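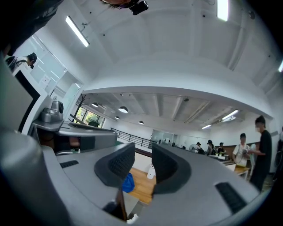
Home Diary Older Newer About me

Dec 20, 2019

I could not sleep well, so I am writing this at the kitchen table with tea. Today I want to write about the lamps, and if I wait until after the holidays I will forget the half of it.

The new place has two rooms, one behind the other, with a wide opening between them and a big white beam over it. The front room has fluorescent lights on the ceiling. The back room has them too, but it also has the pendant lamps, with shades like domes, and the white joists that you can see, because there the ceiling was left open. When I signed the paper in June I noticed only the floor and the rent. I think I did not look up even one time. Now I look up all day and my neck hurts.

Haf Yorath came in the morning with her ladder. She is my partner in this shop and she has much more courage than me with electric things. She wants to switch off all the tubes and use only the pendants. She says that nobody wants to choose wool under a light like in a dentist's office. I understand her, but I also sold wool for 7 years in the old place on Turnenska, and I know what happens when the light is too yellow. A woman takes home navy blue and it is black. She comes back the next day and she is not happy, and she is right.

So we made a test. I took the Flukarow yarn, the gray, the green and the one that the factory calls plum, and I put the balls on a chair in the back room. First we had all lights on. Then only the tubes. Then only the pendants. Haf stood with her arms crossed and said "beautiful" each time the pendants were alone. And it was beautiful, I must write this also. The room became smaller and more warm, like somebody's home in the evening. But the plum was brown. I showed her and she did not answer for a while, and then she said it was a nice brown.

We agreed, more or less, that the tubes stay on during the open hours and the pendants too, and for the knitting evenings we use only the pendants. This costs more electricity. I wrote the sum on the back of the Clutix invoice and then I turned it over, because I did not want to see it during lunch.

That invoice is another story. It is 552 for shelves which are not here yet. I called them and a young man told me that the truck is "in the area." He did not say what area. If the shelves do not come before the holidays, the boxes must stay along the wall and I will have to walk sideways until January.

After lunch I cleaned the shades. I had bought the Tello spray for this, but plain water with a little soap worked better. The dust on top was thick like felt. On the inside there was a dead moth, very dry, and I carried it out to the yard on a piece of paper, I don't know why I was so careful with it. Haf held the ladder and told me about her sister's wedding. I listened to maybe half, because I was afraid to fall.

I like the front room ceiling less. It has little dark screw heads everywhere, and I asked if we can paint over them. Haf says yes, but not now. She has a list for "not now" and it is growing. I would like to have it finished and white and smooth before we open, but I know the money is for the stock. We still have 3000 to spend and the spring cottons are not ordered.

In the evening, when she had left, I switched off everything in the front and sat in the back with only the pendants. I knitted 70 rows of the scarf for my mother. It is gray, so for that one the light was good enough.

Tomorrow: call Clutix again, buy bulbs, return the ladder hook to Haf, it is in my coat pocket.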